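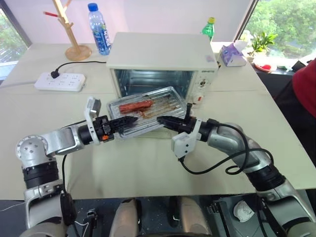

# Does a robot learn to cook by being shown?

Sort of. At Flindurum, people gather examples for a robot with two arms. One example is a single go at a job, like reaching for a tray of sausage and skewers, saved as pictures and arm movements.

The team has 3,818 examples. Sounds like heaps! But how many kitchens did they come from? Three.

So be a bit suspicious when someone says a robot "knows" cooking. It copies patterns. Give it an oven of a different colour -- or a longer tray -- and it may get muddled.

What would you test first?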